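**Naidu is looking for bench helpers for desktop computers, starting in November**

We are a small repair and reuse workshop, and we are searching for two persons to help us at the bench, 16 hours per week. The work is paid from the first day. Previous employment in a workshop is not necessary, but you should like to work with your hands and have patience with small screws.

Last year we received 1,857 old desktop computers from schools and offices. Of these, 778 are still standing on our shelves and must be opened, checked and sorted. The machines which are good enough go to our partner shop, Bosier. The others we take apart for parts.

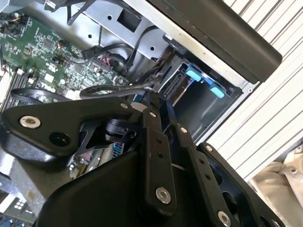

*2 min read*

Most of your day you will spend inside an open case. You should be able to find the memory slots on a motherboard, follow the thin wires to their connectors, and put each one back in the same place. If you do not know these things yet, Åsmund Grønli will teach you in the first two weeks. He is responsible for the bench and he prefers many questions to one broken connector.

Your tasks:

- open the case and remove the dust
- take out memory and drives, and write their numbers in our list
- check the board for damaged capacitors and missing screws
- close the case, or pack the parts in the correct box

What we ask from you:

- you read and write simple English
- you can sit or stand at a table for three hours, with a break
- you can lift a full desktop case
- you are at least 18 years old

We offer flexible mornings or afternoons, tools and wrist straps, and lunch in the kitchen which we share with the Brinditz bicycle store. Parking is difficult, please come by bus if you can.

To apply, write a short letter (one page is sufficient) and bring it to the workshop, Fornimau Building, room 102, between 9 a.m. and 4 p.m. Please mention which hours are possible for you. We answer every letter, also when the answer is no.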